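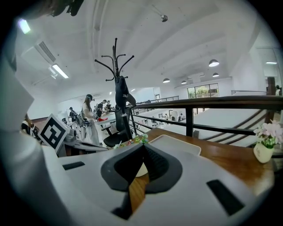
Track limits belong in the kerb

The argument about track limits comes back every June, once the club season has settled down and the stewards have had time to annoy everyone. It is usually framed as a question of fairness between drivers. I think it is a question of civil engineering, and that most circuits have spent their money on the wrong half of it.

Take Gustard, a circuit of medium length with one fast right-hander at the end of the back straight. Until the resurfacing, the outside of that corner was a low kerb, a strip of grass and then gravel. A driver who ran wide lost time on the grass. If he ran wider he lost the race. The penalty was set by friction and applied at once.

The grass was replaced with asphalt for sound reasons. A car sliding sideways on to wet grass hardly slows at all, and one that digs into soft ground may roll. The asphalt is safer for motorcycles too in some cases, though riders disagree on this. The side effect is that the fastest line now lies beyond the white line, and a rule has to do the work the grass used to do.

The rule needs detection. Gustard fitted the Pillix loop system, which reads a transponder crossing a buried wire. Over the last full season it logged 1,879 crossings at that one corner. Each had to be checked against video, as the transponder gives its own position and says little about where the tyres are. In the final round of the Malinowski Trophy, 58 of them were still under review when the podium was held. The result changed 4 hours later.

More accurate equipment would shorten the delay. It would leave the incentive where it is. A driver who is allowed two warnings before a penalty will use two warnings, and will plan for them as he plans for fuel.

The cheaper answer is a strip of gravel 2 metres wide, set immediately behind the exit kerb, with the asphalt run-off kept beyond it. Jurnero has had this arrangement at its final corner for several years. The strip is too narrow to trap a car or tip it over in ordinary use, but it costs enough speed that going there on purpose makes no sense. A car that has lost control crosses it and reaches the hard surface, where the brakes work.

There are objections. Stones get thrown on to the racing line and must be swept off between sessions. Track-day operators dislike the damage to paintwork, and they pay a large share of the bills at any club circuit. A narrow strip is also a poor thing to meet on a motorcycle, so it may need to be covered for those meetings. These are real costs — they fall mainly on the circuit, while the present ones fall on competitors and on anyone waiting for a result.

I would accept them. Gustard should dig out the strip at that corner before next season and leave the loop in place for one year, so that the two sets of figures can be compared.

Related articles
Why club grids are getting shorter
Jurnero final corner: drainage works explained
Transponder rules for the Malinowski Trophy
Wet tyres and the cost of a spare set
Noise limits on test days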